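Brornel to Let Customers Send the Packaging Back

19 June 2026

Brornel, a seller of desk lamps and the large amount of material they travel in, will take back its packaging free of charge from August. Last year the company shipped 3,480 lamps and received 300 letters about the wrapping. Two mentioned the lamp.
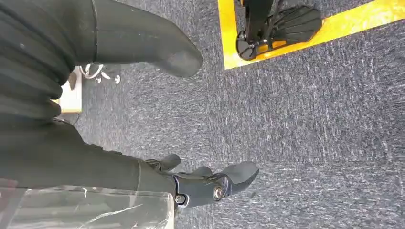 Kadri Kivi would have settled for less plastic in the first place, and said so in letter number 19, which the company has since hung in its lobby.

Under the scheme, boxes and dividers go back to the Dranum depot for another trip. Film goes for recycling, folded if the customer is feeling generous.
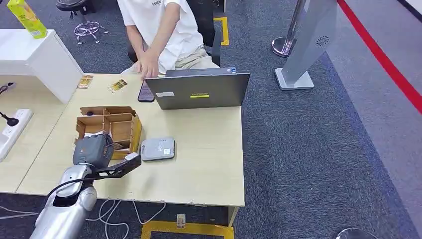 Cardboard box with internal dividers.

Press contact: Žydrūnas Lepik, Brornel. Kindly do not post him any packaging.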